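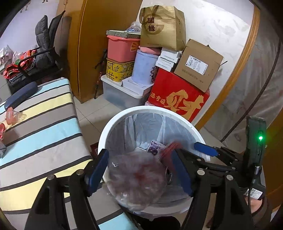 Planeamento e Financiamento de Grandes Projetos Urbanos
Apontamentos da aula 7: faseamento de infraestruturas e captura de mais-valias fundiárias

Partilhar 2

1. Âmbito

A aula anterior tratou a avaliação económica do projeto isolado. Passa-se agora ao programa, entendido como conjunto de projetos com dependências físicas e financeiras entre si. Pressupõe-se conhecido o cálculo do valor atual líquido (VAL) e da taxa interna de rentabilidade.

2. Infraestrutura primária e secundária

Designa-se por infraestrutura primária a que serve o conjunto do perímetro: adução de água, subestações, coletores principais, vias de ligação à rede existente. A secundária serve o lote ou o quarteirão. A distinção tem consequências contabilísticas. A primária é indivisível na prática e tem de estar concluída, ou quase, antes da entrega do primeiro lote. A secundária pode acompanhar o ritmo das vendas.

Num programa típico, o promotor público suporta a primária e transfere a secundária para os promotores de parcela, por contrato. Os encargos de interface (quem paga a ligação, quem responde pelo atraso) devem constar de anexo técnico próprio. A omissão desse anexo é a origem mais frequente de litígio nesta fase.

3. Caso de estudo: Vurlow

O perímetro de Vurlow tem 1155 hectares e prevê 3000 fogos na primeira fase. A promotora Zotberg detém o solo; a Pakov é a empreiteira geral da infraestrutura primária. O plano de base organiza-se em 2 fases, com um marco de decisão intermédio.

O custo da infraestrutura primária foi orçado em 3863 milhões, a preços constantes, na moeda do contrato. O quadro de repartição por especialidade está no anexo B e não se reproduz nestes apontamentos.

Matsuda observa que a procura estimada para a primeira fase assenta em emprego ainda por localizar. A crítica é pertinente: se a sede administrativa não for transferida, a absorção anual de fogos desce e o período de carência da dívida termina antes de haver receita. O modelo deve por isso incluir a data de transferência como variável e testar o atraso de um e de dois anos.

4. Captura de mais-valias

Consideram-se três instrumentos:

a) Venda do solo infraestruturado. Receita imediata; o vendedor perde a valorização posterior.

b) Direito de superfície com renda indexada. Receita diferida; exige capacidade de gestão de contratos a longo prazo e um índice que não seja manipulável pelas partes.

c) Contribuição por benefício. Incide sobre proprietários confinantes. Depende de cadastro atualizado e de uma avaliação anterior ao anúncio público do projeto. Uma avaliação posterior ao anúncio já incorpora parte da valorização e reduz a base de incidência.

No caso de Vurlow optou-se por (a) nos lotes comerciais e por (b) na frente ribeirinha. A opção (c) foi afastada por falta de cadastro.

5. Capacidade do setor da construção

Quando vários programas de grande dimensão arrancam em simultâneo na mesma região, o orçamento deixa de ser independente do calendário. Betão, aço, gruas e mão de obra qualificada passam a ser disputados. O efeito mede-se pela diferença entre o índice de preços da construção e o índice geral de preços. A comparação tem de usar o mesmo ano base.

Mohit Pal propõe tratar a capacidade regional como restrição explícita: fixa-se um volume máximo de obra por trimestre e ordenam-se os projetos pela razão entre VAL e consumo de capacidade. O método favorece obras pequenas e de retorno rápido, pelo que as infraestruturas primárias têm de ser introduzidas como precedências obrigatórias. Sem isso, o algoritmo adia-as indefinidamente.

6. Contratação

A consultora Kuroda recomendou para Vurlow o preço global na rede viária e a série de preços nos trabalhos subterrâneos, onde o reconhecimento geotécnico era insuficiente. Note-se que a série de preços transfere para o dono de obra o risco de quantidade, mas deixa no empreiteiro o risco de rendimento. A revisão de preços deve prever fórmula, periodicidade e limiar de aplicação.

7. Exercício

Refazer o mapa de tesouraria do anexo C com a segunda fase adiada um ano. Indicar o trimestre de maior necessidade de financiamento e a variação do VAL face ao plano de base. Entrega em papel até segunda-feira, 27 de maio de 2019. Folhas de cálculo sem as fórmulas visíveis não são aceites.

Leitura para a aula 8: capítulo sobre garantias de boa execução, exceto a secção de direito comparado.

Partilhar 2
Comentários 0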